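Insoles for standing all day, worth it or a racket?

Started by deisy_c, Tuesday

deisy_c
Hello all, long-time reader and finally posting! I took a job at the bakery on Stolmont in February and I'm on a tile floor from 4 in the morning until noon. My heels are killing me by the second batch of rolls. My sister swears by custom orthotics, but hers cost 400 dollars and I simply don't have it. Do the cheap ones do anything at all?

Lurton_Pete
Welcome, Deisy! I stood behind a pharmacy counter for 19 years and my answer is shoes first, insoles second. If the shoe is worn out, you can stuff whatever you like in there and it'll still be a worn-out shoe. Two pairs, switch them every other day, and let them air out in between.

shufen_han
I have to disagree a little with Pete (sorry, Pete, you know I'm fond of you). I had perfectly good shoes and still limped to the car every night until I changed the insoles. Mine were 19 dollars. Take the old ones out first, please! My husband stacked his and wondered why his toes hurt.

Lurton_Pete
Fair enough, Shufen, but you also started doing calf stretches that same month, as I recall!

shufen_han
I did, and I'll give you half the credit for that.

ruta_t
What size do you all buy? I'm between sizes and the trim-to-fit kind scares me, I can't cut a straight line to save my life.

deming_yu
Go up a size, Rūta, trace your old insole onto the new one and trim a little at a time. Try it in the shoe after every snip. Plain white ones like these trim fine with kitchen scissors in my experience. 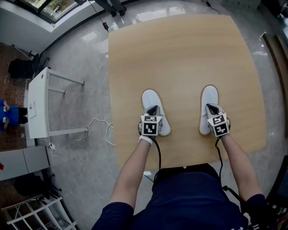
White insoles with the thin tan rim, left and right.

deisy_c
Thank you, you're all so kind. I'll try the cheap pair first, and the stretches too, and I'll ask my boss about a mat by the oven.

Lurton_Pete
Ask for the mat first!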